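Glass mixing bowl

A glass mixing bowl is a deep, round bowl made of clear glass, used for stirring, whisking, proving dough, serving salad and, in my house at least, all sorts of jobs that have nothing to do with food. I've been writing up household objects for this home encyclopedia for a while now, and I have to admit this is the entry I was looking forward to most!

Shape and size

Most of them have sloping walls and a thick, rounded rim. The rim is the bit that matters. A thin edge chips the first time it meets a faucet, and a fat rolled one gives your fingers something to hang on to when the bowl is full. Sizes vary a lot from maker to maker. The Pastaven is the big one in my cupboard, wide enough for a family potato salad, and the smaller Grukard sits inside it (with a dish towel in between, please, or they'll stick together and you'll be there all evening).

Glass types

Older bowls are often plain soda-lime glass, sometimes tempered to make it tougher. Others are borosilicate, which copes better with changes in heat. Neither one likes going straight from the fridge into a hot oven. If you don't know which kind you've got, treat it as the fussy kind.

Uses in the kitchen

Bread dough is my favorite, as you can watch the bubbles through the side. Egg whites whip up nicely too, so long as there's no grease left on the glass. Harriet Dunleavy, whose Nisuletti baking notes I still use, lets her dough rise for 40 minutes before she even peeks - I have never once managed that.

Uses in the laundry

People forget this part. A big glass bowl is great for soaking a napkin or a stained collar, and you can see the color of the water without lifting anything out. I soak at 30 degrees Celsius at the most and rinse the bowl well before it goes anywhere near food again. It's also handy for carrying a few small things over to the washer, though a plastic one is kinder to your toes if you drop it.

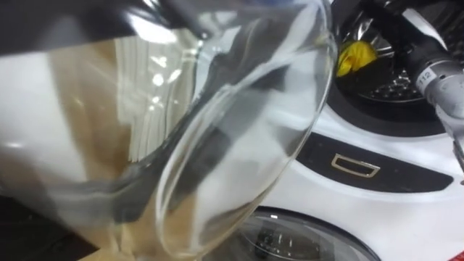 A clear glass bowl tilted beside an open drum with a yellow cloth inside.

Care

Wash by hand or in the dishwasher, and keep metal scouring pads away from it. Cloudiness from hard water usually comes off with white vinegar and a soft cloth. Check the rim now and then by eye, in good light, and retire any bowl with a chip or a crack (wrap it up well before it goes in the trash).

See also: Salad bowl; Measuring jug; Haddad nesting set; Dish towel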